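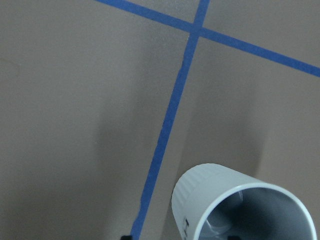
Puppy room inspection checklist, with comments
By Lilibeth Yap
October

The checklist covers the indoor whelping and puppy area at the Hindport kennel. Work from the door inward and finish at the outside run. Floor checks are done by zone, and zone boundaries are marked on the floor with painter's tape, the bright blue kind, two strips crossing on a plain matte surface. Do not use duct tape for this. It leaves adhesive that collects hair, and puppies will lick it. Replace any strip with a lifted end before animals go back in.

We use cookies to remember your settings and measure traffic. Accept / Manage preferences

1. Entry and gates

1.1 Outer door closes and latches without being pushed. PASS.
1.2 Inner gate latch holds against an adult dog leaning on it. FAIL. The Rametti gate on pen 3 opens under load. Latch pin is worn. Pen 3 is closed to adult dogs until the pin is replaced.
1.3 Gap under each gate too small for a puppy's head. PASS, measured at the youngest litter's pen.
1.4 Hand cleaner and shoe covers stocked at the door. PASS.

2. Floor

2.1 No standing water, no loose matting, no exposed screws. PASS with comment. One corner of the rubber mat in pen 2 curls when dry. Trim or weight it.
2.2 Footing is adequate for short-legged and heavy-chested breeds. PASS. Bulldog puppies need more grip than most at the age when they start to walk. If the hind legs slide outward, add matting the same day.
2.3 Disposable paper liners changed on schedule. PASS. Log sheet is complete.

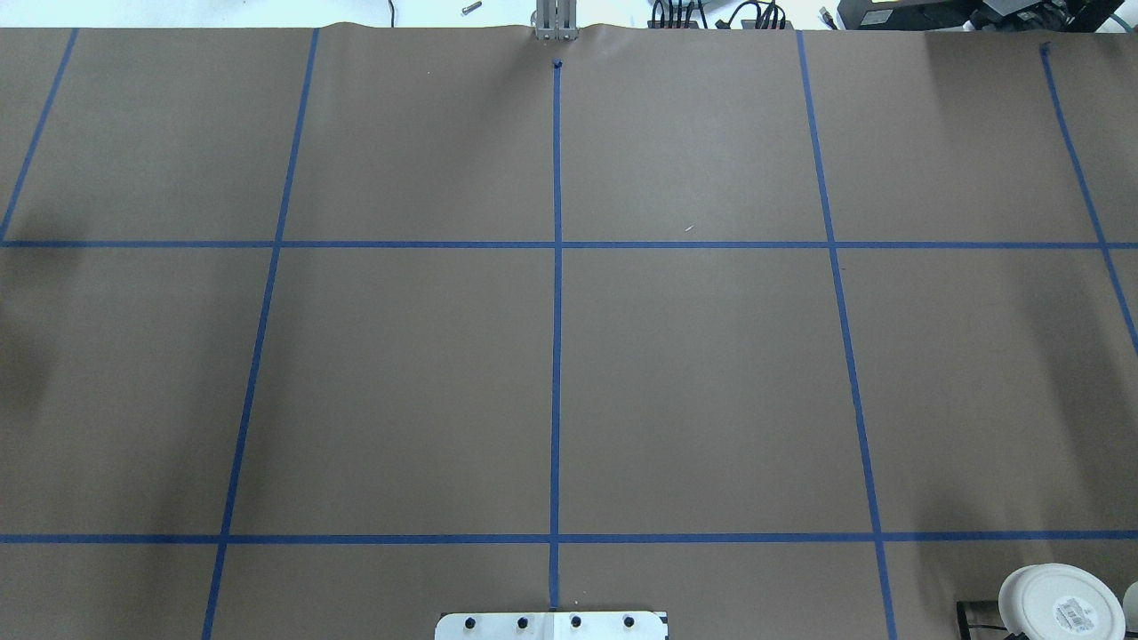
2.4 Liners lie flat, with no loose edge long enough to be pulled up and chewed. FAIL in pen 4. Swallowed paper is usually minor, but tape swallowed with it is a different matter -- call the vet if any is missing. Staff were reminded to check the corners at each change.
2.5 Cleaning product rinsed and floor dry before puppies return. PASS. Contact time on the label was followed.

3. Heat and air

3.1 Thermometer at puppy height, not at eye level. FAIL. The one in the whelping pen had been moved to the wall shelf. Corrected during the visit.
3.2 Heat lamp secured by chain as well as clamp. PASS.
3.3 Cool end available in every heated pen. PASS.
3.4 Fan guards intact, cords out of reach. PASS with comment. The cord at the Olteanu fan is inside a cover, but the cover has tooth marks. Recheck at next visit.
3.5 Flat-faced dogs watched for noisy or labored breathing in warm weather. Procedure is posted. PASS.
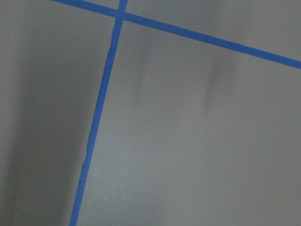
3.6 Staff can state what to do for an overheated dog without reading the sheet. PASS for day staff. Evening staff were not present and remain to be asked.

4. Food, water, furniture

4.1 Water bowls shallow enough for the smallest litter. PASS.
4.2 Food bins closed and labeled with the date opened. PASS. The 259 on the lid of the large bin is a lot number and should not be read as a date.
4.3 Couch in the socialization room has a ramp or is blocked off. FAIL. The Hodis ramp is in storage. Puppies jumping down from seat height is the most common cause of front leg injury we record. Put the ramp back or close the room.
4.4 Toys checked for split seams and loose squeakers. PASS. Two were discarded.

Open items: 1.2, 2.4, 4.3. Evening staff to be asked under 3.6. Mat corner (2.1) and cord cover (3.4) carried to the next visit. Item 3.1 closed on site.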